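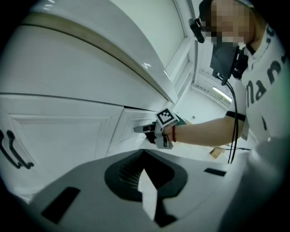 T-shirt blanc, lettrage noir grand format, porté en cuisine

Forum Mode et Textile > Lancements et collaborations > Muvon x Fragkou, capsule d'été

Muvon_Relations
17 juil. 2019
Mesdames, Messieurs, la maison Muvon a l'honneur de porter à la connaissance des membres l'ouverture des ventes de la capsule réalisée avec l'atelier Fragkou. La collection réunit 6 modèles, dont le tirage total est fixé à 3000 pièces numérotées. Les précommandes sont reçues par l'intermédiaire du distributeur Keseo. Les expéditions débuteront en août. Les demandes relatives aux tailles peuvent être formulées dans le présent fil.

atelier_nord
Je remercie la maison pour cette communication. Le prix de la surchemise n'y figure pas. Pourriez-vous le préciser, ainsi que le pays de confection ?

Muvon_Relations
La surchemise est proposée à 200 euros. La confection est assurée au Portugal, sous la supervision de Mme Gleice Furtado, directrice des collections.

P. Gallard
Permettez-moi d'exprimer une réserve. La capsule précédente était annoncée comme limitée et a fait l'objet d'un réassort quatre mois plus tard. Les acquéreurs de la première heure étaient fondés à s'en plaindre. La numérotation sera-t-elle cette fois définitive ?

lin_et_coton
Je ne partage pas cette lecture. Le réassort portait sur un coloris différent, ce que les conditions de vente autorisaient expressément.

P. Gallard
Le coloris différait d'une demi-teinte. J'ai les deux pièces en ma possession et maintiens mon observation.

Muvon_Relations
Aucun réassort n'est prévu, quel que soit le coloris. Cette disposition est inscrite aux conditions générales publiées par Keseo.

atelier_nord
Dont acte. À 200 euros, j'attendrai néanmoins de connaître le grammage de la toile.

lin_et_coton
S'agissant des tailles, le 40 correspond-il à la grille italienne ou française ? La saison passée, l'étiquetage prêtait à confusion.

Muvon_Relations
Grille française pour l'ensemble des modèles. Le grammage sera communiqué dès réception des fiches techniques de l'atelier Fragkou.

Modération
Il est rappelé que les offres de revente relèvent de la rubrique Petites annonces. Deux messages ont été déplacés.

P. Gallard
L'un d'eux était le mien. Il s'agissait d'une question sur la cote de la première capsule et je n'y proposais rien à la vente. Je sollicite son rétablissement.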